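Cleaning and Storing Plastic Play Kitchens

Filed under: Household, Toys and Playrooms

Molded plastic play stoves collect grime in the same places a real range does: under the grates, around the base of each knob, and along the oven handle. The method below was worked out on the tabletop units at the Granudville toy library, where they are cleaned between loans. It applies to any hard plastic playset with printed or stuck-on details.

Materials

Dish soap, a bowl of lukewarm water, two microfiber cloths, a soft toothbrush, cotton swabs, and a dry towel. Skip abrasive pads and powdered cleansers. Both leave a haze on speckled plastic that cannot be polished out. Acetone and nail polish remover dissolve many toy plastics on contact.

Before washing

Open the battery compartment, if there is one, and remove the cells. Check the contacts for white or green crust. Light crust comes off with a swab dampened in white vinegar, followed by a second swab with plain water. Leave the cover off until the end of the job.

Lift out any loose parts — pans, play food, removable grates — and soak them for 20 minutes. Do not soak the main body. Water gets in through the screw holes and sits behind the panels, where it takes days to dry.

Washing

Work from the top down. Wring the cloth until it no longer drips. Molded brick or tile patterns need the toothbrush, run along the grooves first and then across them. Around knobs, turn each one a quarter turn at a time and follow with a damp swab. Wipe stickers and printed markings in one direction only, with light pressure, and keep the brush away from their edges.

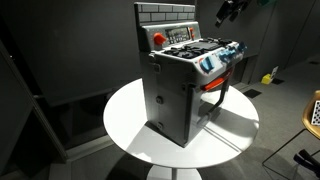
Can a play stove be wiped with bleach? A weak solution is safe on most hard plastic, but it will fade printed details over repeated use, so keep it for units that have been handled by a sick child and rinse with a clean damp cloth afterward.

Drying and storage

Towel off the surface, then leave the unit out of direct sun with all doors open. Allow 6 hours before refitting batteries. Strong sun through a window yellows light gray plastic and weakens thin handles.

Store upright. A unit laid on its front puts its full weight on the knobs, and the posts behind them snap easily. For boxed storage, Lilibeth Padilla wraps the knobs and handle in a single layer of towel and puts the small parts in a zip bag taped to the back panel — masking tape only, as packing tape leaves residue.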